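Plikulier Rent Ledger, Desktop Edition

For landlords with a few doors and a drawer full of receipts

Plikulier is a bookkeeping program for people who own small rental buildings and would prefer to know whether they make any money. It runs on an ordinary computer, keeps its files on that computer, and sends you no motivational emails.

Most of our customers own between one and five units. Software for that crowd tends to come in two sizes: a spreadsheet your brother-in-law made, or a platform built for a company with a lobby. Plikulier is meant for the gap. It handles up to 280 units if you insist, though by then you can probably afford the lobby.

What it does

Rent roll. Enter the lease once. Plikulier posts the rent each month, marks what came in and shows what didn't, in a shade of orange we spent too long choosing.

Expense sorting. Repairs, insurance, property tax, mortgage interest and the plumber each get a category. A new roof and a new doorknob are kept apart, and your accountant will care about this more than you do.

Real yield. Type in what you paid and what you spend. The yield page takes out vacancy and upkeep before it shows you a percentage. A few customers have asked us for a setting to turn this off. There isn't one.

Deposit tracker. Tenant deposits sit in their own column and can't be counted as income, however short the month.

Stundalum add-on

Stundalum is our loan module, sold separately. It compares refinancing offers side by side with fees included, and works out how long you'd have to keep the building before the new loan pays for itself. Sometimes the answer is longer than you plan to live. It prints that too.

From a customer

"I bought a duplex thinking it was a retirement plan. Plikulier showed me it was a hobby with a furnace. I raised the rent on the garage, dropped a storage contract I'd forgotten, and now it's a slightly profitable hobby with a furnace."
Rosimeire Trindade, owner of a duplex and the garage behind it

What you need

A Windows or Mac computer
600 MB of free disk space
A printer, if your accountant is the paper kind
Your leases, wherever you last saw them

Price

Plikulier Rent Ledger: $280, paid once
Stundalum add-on: $5 a month, cancel when the loan closes

Updates are free until the next full version, due in April. Anyone who buys now gets that one as well, so there's no need to wait and watch.

Importing old records

Plikulier reads bank files in CSV format and ledgers exported from Orneo. Dissanayake files need to be saved as CSV first, and the dates may come in backward. Check the first page before you accept the rest.
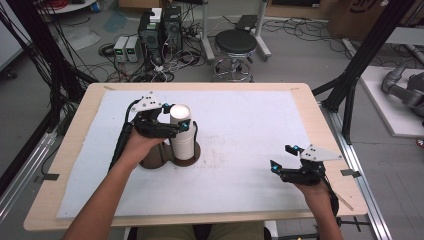

Support

Write to us through the form in the Help menu. We answer on weekdays and on Saturday until noon. We can tell you where a number came from and how to fix it if it's wrong. We can't tell you whether to buy the fourplex.

Item no. 1044. Delivered by download. Two computers per license, same household or office.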